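Speaker notes — Prelo club evening, Wednesday, December 7, 2022

## 1. Opening (two minutes)

- Say who we are: Mandla Sibiya on control, Karabo Shezi on the task list.
- We have been going since March. There are six of us in the club now.
- Thank Hedell for the room.

## 2. The ball task

Explain the rules before the slide goes up. The robot has to get the orange ball into the white bowl. The drawers are a separate task on the same cabinet, and we score them separately. A run is stopped at 20 seconds.

Point out how small the ball is next to the pad, and that the top is shiny. The bowl shows up in it as a pale smudge — Karabo will come back to this when she talks about vision.
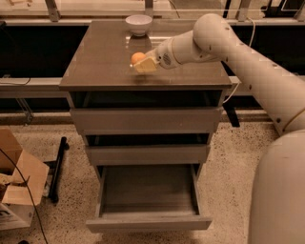
## 3. What we got wrong

- We pushed the ball sideways on most early runs. Slower approach, lower pad.
- The vision code took the reflection for a second bowl. Karabo masks the tabletop now.
- We logged 408 runs and only labelled some 15 of them properly. Say this plainly, people will ask.

## 4. Next term

- Drawers: open and close, bottom one first.
- Entry form for the Anari round goes in before the break.
- Questions. If someone asks for the code, Mandla has the link.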